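Cuaderno de taller – puesto de envoltura, julio

8:10. Abro entrada nueva porque la anterior se quedó en el pedido de Cairns y no quiero mezclar. A partir de hoy el puesto de envoltura delicada se lleva con los dos brazos durante el turno de mañana y a mano durante el de tarde. Así hasta que se acabe el lote de prueba, 765 piezas. Lo apunto porque ya me han preguntado dos veces y las dos veces contesté de memoria y mal.

El material de prueba es film fino y piezas blandas o redondeadas, en tonos lila, para que destaquen sobre la mesa oscura. Hemos dejado la cortina negra detrás. La cinta va pegada delante, en el centro, y el trapo gris a la izquierda. Los que vengáis por la tarde, dejadlo como está aunque os estorbe: cada vez que alguien recoge la mesa «por dejarla bien» perdemos media hora por la mañana.

Lo de coger el film entre los dos juegos de dedos sigue siendo lo más delicado de todo. A mano ni lo pensamos: pellizcas, notas que se te va, corriges. Con los brazos hay que decidir antes cuánto aprieta cada lado y quién suelta primero.

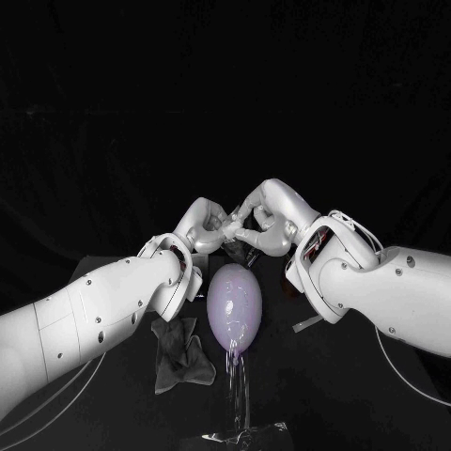 Gervasio Ojeda
Responsable de taller, línea de envoltura y acabado

9:25. Ajuste de presión en la mano izquierda. La bajo un punto respecto a lo que traía la hoja de Stikeo, que está pensada para cartón y aquí no sirve. La derecha la dejo igual. Si mañana alguien ve marcas en la pieza, que lo escriba con la hora y no solo «sale marcada», que luego no hay manera de cruzarlo con el registro.

Cosas que han cambiado en el puesto, para que consten en algún sitio:

Antes eran dos personas sentadas toda la mañana, una sujetando y otra cerrando. Ahora hay una persona de pie, o en la banqueta alta, que prepara, mira y retira. Se cansan menos las muñecas y más los ojos. Me lo han dicho tres de las cuatro que han pasado por ahí, cada una por su cuenta. He pedido que nadie esté más de 90 minutos seguidos en vigilancia y que se rote con la mesa de etiquetas. El planificador de Gallex no contempla la rotación a mitad de turno, así que de momento va en la pizarra, a rotulador.

La prima por pieza no se puede seguir calculando igual. El mes pasado el puesto sacó 2.430 piezas a mano entre los dos turnos y con eso se hicieron las cuentas. Si la mañana la hacen los brazos, ¿a quién se le apuntan? He mandado el correo a oficina y no tengo respuesta. Mientras tanto, a las que están en el puesto se les paga la media de los tres meses anteriores. Está hablado, pero quiero verlo por escrito antes de que termine el lote.

Tercera cosa, más pequeña. Las tijeras y demás herramienta de mano van al fondo de la mesa, fuera del recorrido de las manos. Ya sé que queda lejos. Para cogerlas hay que parar el ciclo, y parar el ciclo quiere decir el pulsador, no esperar a que parezca quieto.

10:40. Pasos tal y como los hacemos hoy. Los copio de la pizarra antes de que alguien la borre.

1. Comprobar mesa: cinta en su sitio, plana, y cables de los brazos por fuera de la zona de trabajo. El de la derecha tiende a meterse hacia dentro.

2. Poner la pieza en el centro, derecha, con el sobrante de film hacia la persona. Si el sobrante queda hacia el fondo, los brazos no lo encuentran y hay que empezar otra vez.

3. Sujeción con la izquierda, el pulgar al costado y los dedos por arriba. La derecha espera abierta y vacía, cerca de la mesa, hasta que se da el paso siguiente. Aquí es donde la gente nueva se pone nerviosa y mete la mano para «ayudar». No se mete la mano.

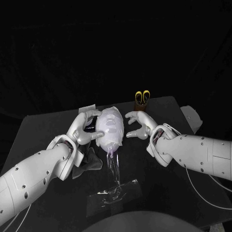

4. Acercar la derecha y recoger el lado que queda libre. Velocidad baja. En la hoja de Fellex viene un valor más alto y lo probé ayer a última hora: el film se arruga antes de que cierre la mano. Vuelvo a baja y lo dejo marcado en rojo en la carpeta.

5. Cierre con la cinta. Este paso sigue siendo a mano y va a seguir siéndolo en este lote. Primero pulsador, luego cinta.

6. Retirar, mirar a contraluz, apuntar. Si tiene arruga grande por arriba va a la caja de repaso; si es por abajo se acepta, porque ahí tapa la etiqueta.

11:50. Llevamos 56 piezas desde el arranque. A mano a esta hora iríamos bastante más adelantados, así que no voy a ponerme a defender el ritmo delante de nadie. Lo que me interesa del lote es saber cuántas vuelven de repaso y en qué estado acaba la gente la jornada, y para lo segundo no tengo columna en el registro. He añadido una hoja aparte, en papel, con la letra que sea: qué te ha dolido, qué te ha aburrido, qué has tenido que hacer tú que no estaba en la lista. No hace falta firmarla.

De lo que ya hay escrito en esa hoja: que se oye menos la radio porque desde la mesa de etiquetas no se puede hablar con el puesto; que la banqueta baja; que una compañera prefiere hacer el turno de tarde entero, a mano, y que si se puede elegir. Le he dicho que durante el lote sí. Después no lo sé y no le he querido prometer nada.

12:30. Prueba con los dedos de la derecha por detrás de la bolsa, casi a ras de mesa, y un dedo estirado hacia la parte de arriba. La idea es que la izquierda no tenga que cargar con todo mientras se acomoda el film.
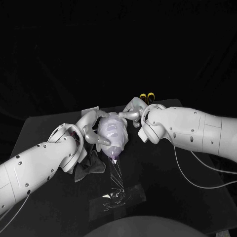
Con esa postura hay que tener paciencia. Si se corrige a la vez con las dos manos no hay forma de saber cuál ha movido la pieza, y luego en el registro queda un borrón – lo he hecho yo mismo dos veces esta semana. Mover una, esperar, mover la otra. Para la tarde dejo guardada esta postura con el nombre «apoyo bajo» y la anterior sin tocar.

Pendiente:
– respuesta de oficina sobre la prima
– banqueta (arreglar o cambiar)
– que Gallex diga si la rotación se puede meter o seguimos con pizarra
– film: queda un rollo abierto y otro sin abrir, pedir ya
– pasar a limpio los pasos 4 y 5, en la carpeta siguen los viejos

14:05. Entrego turno. La tarde, a mano, brazos en reposo y pulsador echado.

3 comentarios · Compartido 7 veces

Entradas recientes
Pedido Cairns: cambios de medida en la caja pequeña
Mesa de etiquetas, limpieza del rodillo
Carpeta de hojas de ajuste: qué vale y qué no
Turnos de julio

Este sitio utiliza cookies propias para recordar tu sesión. Si continúas navegando, aceptas su uso. Aceptar · Configurar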